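Looking after an older desktop computer: dust, paste, cables and where to stand the thing

Jultosa household notes – workshop and study

Most desktop towers that are given up as slow or noisy are only dirty. Dust mats on the fan blades and in the fins of the cooler, the fans run faster to make up for it, and the processor lowers its own speed to stay within its limits. A clean every 6 months is enough in a house without pets. With a dog or a long-haired cat, halve that.

Before opening the case

Shut down from the menu, switch off at the wall and pull the mains lead out of the back. Hold the power button in for a few seconds to drain what is left in the supply. Take the tower off the carpet and lay it on a firm bench with the removable panel upwards. Touch bare metal on the chassis before touching any board, and again each time you come back to the job.

Photograph the cable runs first. The small leads for the power button and front lights are the ones that cause trouble on reassembly, as the plugs are narrow and will go on the wrong way round.

Dust

Use a soft paintbrush, 45 mm wide, kept for this job only. Brush towards the open side and hold a vacuum nozzle a hand's width away to catch what comes off. Do not put the nozzle on the board. Hold each fan still with a finger while brushing it. A fan spun by an air jet can run well past its rated speed and damage its bearing.

Filters at the front usually unclip. Wash them in lukewarm water with a drop of washing-up liquid, rinse, and leave them overnight.

The processor and its paste

Paste dries out over the years. If the fans still race after a thorough clean, renew it. Warm the machine up for ten minutes before shutting it down, then loosen the cooler a little at a time, working corner to corner, and twist gently before lifting.
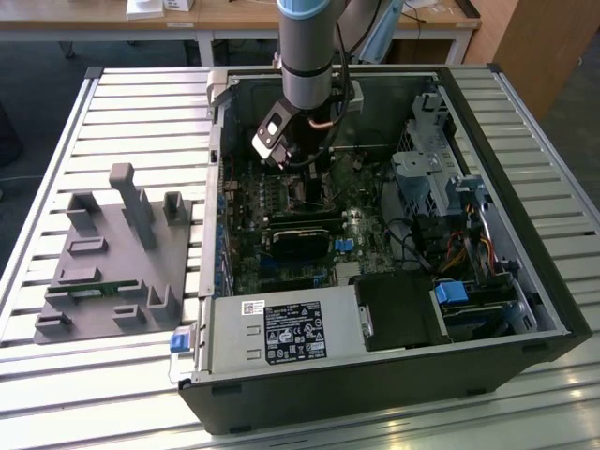
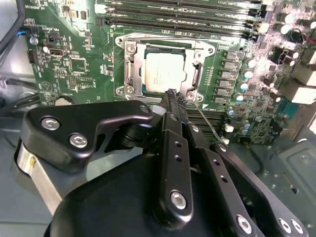
Wipe off old paste with a lint-free cloth and a little isopropyl alcohol, working from the edge inwards. Kitchen paper sheds fibres. Put down one pea-sized dot of new paste and let the pressure of the cooler spread it. Tighten in the same corner-to-corner order. We use the Flurine cloths, 109 to the box, but any optician's cloth will do.

Memory

Modules that have worked loose will stop a machine from starting. Open the latch, lift the module out squarely, and press it back until the latch closes by itself. Leave the gold contacts alone unless they are visibly marked.

Where it stands

Keep the back at least a hand's length from the wall. A closed desk cupboard is the worst position – the Hollis desk in our own study had a compartment 356 mm wide with a solid back, and the fans never settled until the back was taken off. A tower on the floor should stand on a board or a low stand. The Jalitz plant trolley is the right size for most and has locking castors.

Check the extension lead while you are down there. Replace it if the plug is discoloured or the sockets grip poorly.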